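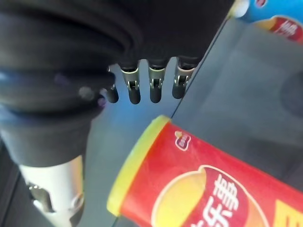
Black fingertips and silver joints, seen very close.

The second life of the repair shop

Monday, February 22, 2021

In Clondard, the street behind the station had once five repair shops. When I moved here, there were 2 left, and one of them opened only in the mornings. I thought the trade was finished. Now I must bring my coffee machine early, or I wait behind a long line of people who carry toasters, lamps and radios in shopping bags.

The shop I know best is Kettani. It is one narrow room with a counter, and behind the counter are drawers up to the ceiling. You explain the problem, you get a paper ticket, and you are told a price before any work begins. My machine cost me 20 euros. A new one of the same quality would be much more, and I would have to learn its buttons.

What has changed is partly money and partly the long months at home. People used their kettles and mixers all day, and things broke. But I think there is also a change of feeling. My neighbours speak about a repaired vacuum cleaner with a certain pride, the way they spoke before about a new one.

The difficulty is parts. A small hinge or a rubber seal can take four weeks to arrive, and for some models it never arrives. Fomatus, the other shop, keeps broken machines in its cellar and takes from them what it needs. It works well for old models. For the newer ones, which are often glued and not screwed, opening the case already means damage — and the customer must be warned of this.

There is also Clala, a free evening course where you learn to do simple repairs by yourself. I went in winter, before the rooms closed, and changed the cable of a reading lamp. It took me the whole evening. The course should start again in March, with fewer places, and I have put my name on the list with an old hand mixer.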